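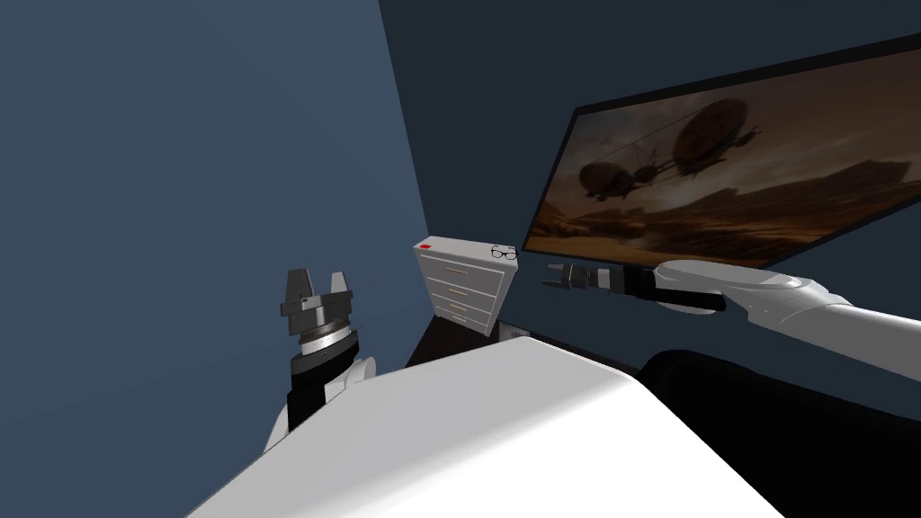
TANOLI – 4/13/21

Vesna Softić has been trying to get a pair of glasses off a dresser since November, and she is in very good spirits about it. The dresser is a small white thing with four drawers and little gold-colored handles, and like the two-armed robot beside it, it lives entirely inside a computer.

"My mother asks me how work is going, and I tell her we're still on the eyeglasses," she says, laughing, and pours me a second coffee before I've finished the first.

Softić and her colleague Živko Kolev work on a method they call Trilance, and the idea is easier to explain than I had feared on the train ride over. Most learning programs for robots practice one long job from start to finish, over and over. Trilance lets the robot begin its practice at many points along the way – a gripper already close to the frames, say, or an arm still high in the air – and then works backward toward the harder starting places as it gets better.

Glasses make a wonderful test, Kolev told me, and he went on happily about them for a good part of the morning. They lie flat, the rims are thin, and a gripper that comes in a little too low meets the dresser top before it meets anything worth holding.

The room around the dresser has its own charm. There's a big wall monitor showing two airships over a desert, all browns and oranges, and Kolev is fond of it. He likes to tilt the whole view, too, so that the program can't lean on a level tabletop to find its way.

In their latest round, the robot lifted the glasses cleanly in 7 tries out of 100 with the old way of training. With Trilance it managed 61 after 305 practice sessions, and Softić was quick to tell me which of those she considers lucky. Five, by her reckoning.

The next step is a real arm and a real pair of glasses, in a workshop they share with a small company called Skiltico. Kolev has offered his own spare pair. Softić has asked him to bring the old ones.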